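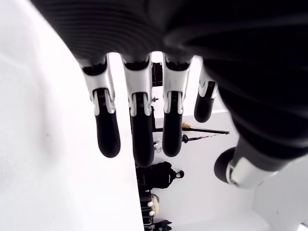

Bonance is looking for a Painter and Surface Finisher (part-time, permanent) to look after the white parts of our building at Plorgate, and there are a great many white parts. We have white walls, white boards, white doors and one white cupboard that was bought as cream. All of them need somebody who minds. If you looked at the broad white surface on the left and your eye went straight to the faint grey speck near the middle, please keep reading. If you had to go back and look for it, we wish you well, and there is a post in Accounts.

Plorgate is the old Edum printworks, let out by the room for workshops, classes and small trade shows. We have 625 square metres of painted wall and tenants who lean on it. They lean bicycles on it too, and shelving, and once a canoe. The last person to hold this job left in November to paint boats, which are also white but which he said complained less.

What you will be doing

Washing down, filling, sanding and repainting interior walls and woodwork between lettings. Touching in scuffs so that the touched-in bit can't be found afterwards, including from the side with the evening sun on it. Keeping the paint store in order. We own several tins marked WHITE in the same handwriting and no two of them agree. Sorting this out will probably be your first week.

You will also look after the plain display boards in the Nwosu Room, which go out to hirers clean and come back with tape on. Getting tape off without taking the paint with it is most of the skill in this job, and we will want to see you do it.

What we need from you

A couple of years' decorating experience, paid or otherwise. If you have done up your own house and are still speaking to the people in it, that counts. You should be able to cut in a straight line along a long edge without masking it first. You should be comfortable on a low platform and polite to people who ask whether it's dry while touching it.

A driving licence would be handy but we can manage. A certificate is welcome, though a few square feet of good wall will tell us more.

What you get

£227 a week before tax for 20 hours, which you can mostly arrange to suit yourself, as long as rooms are ready when they're let. Holiday pro rata, overalls (you can guess the colour), and decent brushes that are kept locked away from everybody else. There is a kettle. There is a parking space – narrow, and next to a freshly painted wall, so we'd ask you to think of it as a test.

How to apply

Send us a page about yourself and a photograph of something you have painted, taken in daylight. Close up, please. We have had enough pictures from across the street.

Post it to Bonance, 86 Plorgate, or hand it in at the front desk, by 2018-06-01. Shortlisted applicants will be asked in for a paid half-day trial with a filling knife, a length of wall and a choice of whites. Bring old shoes. The door you come in by may have been done that morning, so push it with your elbow.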